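Entili (taller)

Entili es un montaje de recogida de objetos que Regula Trummer y Danang Tjoa levantaron en el taller compartido Andach, con un brazo KUKA y mucha paciencia - sobre todo con los cables. El cajón metálico va sujeto a la mesa con una mordaza.
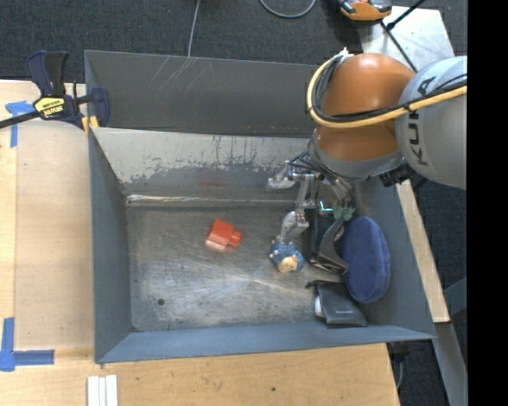 Piezas de prueba

Se usan juguetes, como un bloque rojo de plástico y un muñequito azul, muy queridos por todos. En junio se anotaron 531 intentos.

Comentarios

Larasati: ¡Qué ganas de verlo el sábado!
Khrystyna: ¿La cinta azul marca la posición del cajón?

Categorías: Robótica casera | Talleres
Contacto - Volver arriba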